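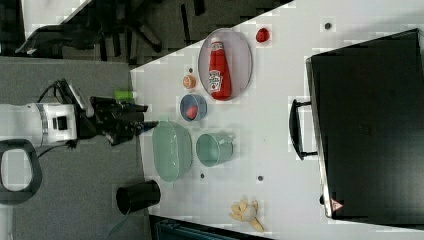 图1:白色台面,椭圆盘上横放的番茄酱瓶

厨房台面整理记录(二):按容器分类

上一篇写的是抽屉,这一篇写台面。八月搬到Eltasmont之后,我一直没有给台面上的东西定规则,结果是每次做饭前都要先腾地方。星期六下午抽出一段时间,把台面这部分的做法定了下来,记录如下,供以后自己查。

一、前提

台面是白色的,好处是污渍容易发现,坏处是番茄酱、姜黄一类的颜色停留时间一长就难擦。台面不做长期存放,只做三件事:备料、临时放置、晾干。凡是不属于这三件事的物品,当天收走。

我以前的习惯是按食材分类,水果归水果,调料归调料。用了一段时间发现不好用,原因是食材每周都在变,而容器基本不变。所以这次改为按容器分类,先定容器的位置,再决定里面放什么。

二、容器分级

目前参与分类的容器按开口和深度分成四级。

第一级是盘。图中淡紫灰色的椭圆盘属于这一级。盘浅,不适合放会滚动的东西,适合放瓶子和需要隔离台面的物品。番茄酱瓶横放的时候一定要放在盘上,瓶盖处渗出的酱留在盘里,洗盘子比擦台面省事。瓶子用到后半段我习惯横放,倒放容易碰倒,竖放则要等很久才流得下来。

第二级是浅碗。蓝色的小碗只放单件,一次一样。碗口浅,放两样以上就会往外掉。

第三级是盆。浅绿色的椭圆盆是台面上最占地方的容器之一,用来洗菜和泡水果。盆不用时保持空置,放在台面固定位置,盆口朝上。以前我会顺手往盆里扔东西,等到要用的时候再倒出来,等于多做一遍。

第四级是杯和桶形杯。浅绿色的桶形杯和黑色的圆柱杯都归这一级。洗完以后侧放,杯口朝向台面内侧,避免滚落。竖着倒扣也可以,但杯口贴着台面会积一圈水印,白色台面上尤其明显。黑色杯子如果放在靠边的位置,要再往里推一掌宽。

三、圆形物品的处理

台面上最麻烦的是圆的东西。图里盘子右侧有一个红色的小圆物,左侧有一个橙色的小圆物,都直接放在台面上。这种放法在整理规则里不允许超过一顿饭的时间。处理办法:

1. 直径小于碗口的,放进浅碗,单件。
2. 数量多于一件的,放进盆,洗完后转移到果篮。
3. 盆和碗都被占用时,放在盘的边缘内侧,靠瓶身挡住。

第3条是临时办法,只在备料时用。

香蕉单独处理。香蕉不进盆,不和其他水果叠放,放在台面下半部分中间,离水槽最远。淡黄色的一小簇放在白色台面上不算显眼,所以我把那块区域固定下来,别的东西不往那里放,避免压到。

四、收纳盒选型

柜内部分换过两次收纳盒。第一次用的是Arkden的带盖款,盖子和柜门铰链冲突,抽出来要先斜着转一下,用了两周放弃。第二次换成Yeom的无盖款,单价60,买了4个,尺寸刚好能并排放进下层。无盖的缺点是落灰,优点是单手可取。做饭时另一只手多半是湿的,所以我接受落灰。

Jiter的分隔板也试过,插槽间距偏大,放盘子会倾斜,放砧板合适。目前只留一组用来立砧板,其余退掉。

五、收台流程

每晚执行一次,顺序固定:

1. 瓶类归柜,横放的瓶先擦瓶盖再收。
2. 水果归篮,香蕉归位。
3. 空盆、空碗、空杯清洗,盆口朝上,杯侧放。
4. 盘最后收。盘是其他物品的中转,先收盘会导致瓶子没有地方放。
5. 湿布擦一遍,干布再擦一遍,从靠墙一侧往外擦。

擦台面用的是普通中性清洁剂,稀释后使用。番茄酱留下的印子用小苏打调成糊,敷一会儿再擦。不要用钢丝球,之前那套房子的台面就是这样磨花的,磨花的地方后来更容易吃色。

六、遗留问题

一是盆的位置。现在放在台面左侧,离水槽稍远,端水时要走一步。移到右侧又会占掉切菜的位置。暂时不动,等下个月看看使用频率再定。

二是桶形杯要不要保留。它容量大,但侧放时比普通杯子多占一块地方,柜里又放不进下层。可能会改作筷子筒,那样就要换到灶台边上。

三是颜色。淡绿、蓝、淡紫灰混在一起,对分类没有影响,暂不统一。有人建议全部换成白色,我不打算换。白色容器放在白色台面上,边缘不好分辨,伸手容易碰到。

下一篇写水槽下面的柜子,主要是管道周围的空间怎么分层,尺寸已经量完,图还没画。

打印本文 | 用电子邮件发送本文

阅读 3,395

搜索本站 请输入关键词 搜索

最近的文章
厨房台面整理记录(一):抽屉
Yeom无盖收纳盒使用两个月
砧板立放与平放的比较
Eltasmont新居的插座位置表
小苏打糊的配比
冰箱门架重新分层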